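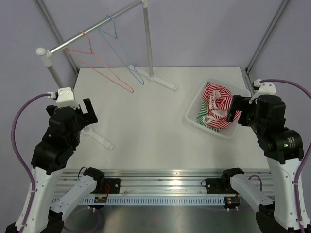

I remain unconvinced by the "hang everything" plan, and I say that as somebody who gave it from May until now. The Faritz leaflet promised I'd get 80 items through a small rack without wrinkles. I have never had that many items on anything. What I do have is two thin hangers on a silver bar, one coral pink and one light blue, with nothing on either of them, and the striped stuff still in a crumpled heap in the bin. Owning the rack doesn't hang the shirts.

On 6 February 2023 a list member in Millcombe wrote:

> I stopped folding knits and tees altogether. Everything goes
> straight from the bin to a hanger and it takes me 4 minutes a
> load. The thin hangers don't leave shoulder bumps if you button
> the top button first. I got 25 of them from Stillon and would
> never go back to drawers. Has anyone tried the same on one of
> the little tabletop racks?

Yes, see above, and I don't believe the 4 minutes. Does that include turning things right side out? Does it include finding the hanger that slid to the far end of the bar? My loads are mostly pullovers and tees with no top button, so the button trick is no use to me either. I'd like to hear from someone who has timed it with stripes, where you notice at once if one shoulder sits lower than the other.

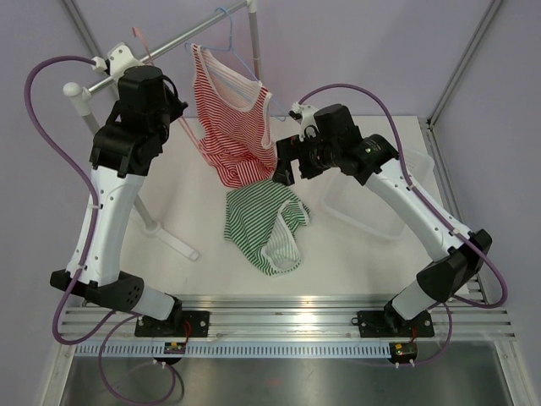

The part I will grant you is laying things out flat first. Two garments on the table, the red one already on its hanger, and then the hanger goes in from the bottom hem so the neck doesn't stretch. That did help. But once a shirt is flat with its sleeves straight I'm three folds away from done, and the drawer is right there.

Also, the Quan hangers somebody recommended last time are too wide for a child's size. They poke out the sleeves and leave a point. I sent mine back and had to pay the postage.

If anyone has a rack that doesn't creep across the table when you pull a shirt off it, please post the name. No links to the 80 dollar one, I've seen it.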